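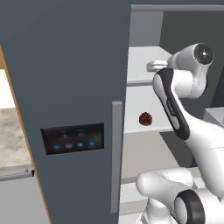

How long can I leave my fridge turned off and shut while we're away?

Hrefna Overgaard
January 22, 2022

Hello everyone, I hope this is the right section. My husband and I are going to stay with our daughter for a good long while this spring, leaving at the beginning of May and coming back whenever the new grandbaby lets us go (it's a drive of 1064 miles each way, so we are not popping home to check on things!). The last time we went away for more than a week I left the refrigerator running with a few jars of mustard and such in it, and it felt silly to be cooling mustard for all that time.

So this year I'd like to empty it and turn it off. My sister did the same thing at her lake place and came back to a smell she still talks about, and she swears she cleaned it first. What did she miss? Do I unplug it or just switch it off? And does the freezer part need to be done differently? It's an Ostar with the freezer on the bottom, and it has an ice maker that I've never once figured out how to empty all the way.

I should add that the house will be closed up and fairly warm by the end, and a neighbor will come in to water the plants but I don't want to give her more chores than that.

Thank you kindly for any help.

Willy Stevens

Just unplug it and leave the door open. Been doing it for years with the one in the garage.

Rocío Villanueva

Congratulations on the grandbaby, Hrefna! We close up our house every summer, so I've done this more times than I'd like, and I made your sister's mistake the first year. Willy is right about the door, but there's a bit more to it if you want to come home to a fridge that smells like nothing.

Start eating things down a couple of weeks before you go. The freezer is always the part that catches me out, there's inevitably a bag of peas and half a loaf of something behind it. Give whatever is left to the neighbor with the watering can, she'll be pleased.

The day before you leave, turn off the ice maker first and shut the water valve that feeds it, which is usually behind the fridge or under the sink. Then lift the ice bin out and dump it. If there is a water filter, take it out too and put in a fresh one when you're home (check your manual, some models want a plug put in its place). After that you can unplug the fridge. A switch on the front is fine for an evening, but for weeks I like the plug out of the wall.

Let it defrost with old towels on the floor. Overnight is usually enough for ours. Then wash everything with warm water and a couple of spoonfuls of baking soda, shelves and drawers out and all, and here is what I would bet your sister missed: the folds in the rubber gasket around the door, and the drip pan underneath or at the back if you can get to it. I use an old toothbrush on the gasket. The first year mine had a line of something gray in there that I had never laid eyes on, and I consider myself a tidy person. Dry it all with a clean towel and then let it stand open a few hours more, as any damp left in there will turn to mildew.

For the doors, I roll up a dish towel and tie it loosely around the handle and over the top edge so the door can't swing shut. Do the freezer drawer as well. An open box of baking soda on the middle shelf doesn't hurt. If small children might come through the house, take the doors seriously and block them so they can't close on anybody, or ask someone to keep the kitchen locked.

When you get back, plug it in, give it a day to get properly cold before you do a big shop, and throw out the first batch or two of ice.

Aisyah Saragih

Everything Rocío said, and please tell your neighbor about it! Mine came in, saw the fridge standing open, thought I'd forgotten, and very kindly shut it for me. Six weeks. I put a note on the door now.

Related in Kitchen & Appliances
Is it safe to move a refrigerator lying down?
Savix dishwasher leaves grit on glasses
Best way to get a fish smell out of a cooler
How often should I vacuum the coils?
Door gasket won't seal at the bottom corner
Closing up a house for the summer: your checklists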